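The cat was already called Dalgleish when I got her, and I was told not to change it because she answered to it. She has never answered to it. I've had her since January and she has yet to answer to anything except the fridge.

I hadn't gone in for a cat at all. I'd gone to the shelter at Grullham to hand over my mum's old towels (they always want towels, don't they?) and Mirsad Stojanović was on the desk, and he looked at me the way people look at the last seat on a bus.

"You live alone," he said.

"I've got a lodger," I said, but I hadn't, not any more, and I think it showed.

So I went through to look. Just to look! She was at the back of the bottom pen with her face in the corner and her bottom to the world, a big grey lump with one ear folded over. The card said she was called Dalgleish, that she was nine, and that she'd been there 206 days. I read it twice. Then I said something daft to her, I can't even remember what, and the good ear swivelled round. Only the ear. The rest of her stayed put.

I paid my money and signed the form and drove home at 20 miles an hour with her howling all the way down the Sevia road.
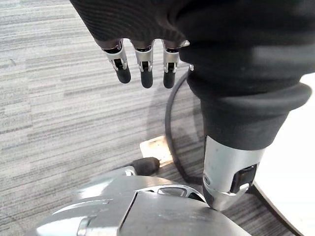 *Three fingers, silver at the joint and black at the tip.*

She went under the spare bed and that was that. I put her food down at six and by morning it had gone, so I knew there was a cat in the house, but I could have been feeding a hedgehog for all I saw of her. I took to sitting on the carpet in there after work with my tea. I read to her out of whatever was going — the parish newsletter, mostly, and once the whole of the Plivent boiler manual, because I needed to find out why it was flashing at me. She seemed to like the boiler manual. There was a bit of shuffling during the part on water pressure.

I rang Mirsad in the second week and said I didn't think she was happy.

"Is she eating?"

"Yes."

"Is she using the tray?"

"Yes, and how."

"Then she's thinking about it," he said. "Let her think."

Well, I let her think. I let her think through February and a good bit of March. My sister came to stay and had to sleep on the settee, and she wasn't very nice about it. She said I'd given the best room in the house to a cat I couldn't pick out of a line-up. I said I could, I'd know that ear anywhere.

And then one night the power went. The whole street, pitch black, and me halfway up the stairs with a basket of ironing. I sat down where I was, because I've got a bad knee and I don't trust those stairs even with the light on. I must have been there ten minutes, feeling a bit sorry for myself if you want to know, when something heavy came down from the landing one step at a time. It stopped. It got into the ironing. I heard it turn round, and round again, and then let out an enormous sigh, like my dad getting into his chair.

I didn't move. My knee was killing me. The lights came back on and there she was on my good white blouse, looking at me as if I'd walked in on her.

"Hello, Dalgleish," I said.

She put her face in the sleeve and went to sleep.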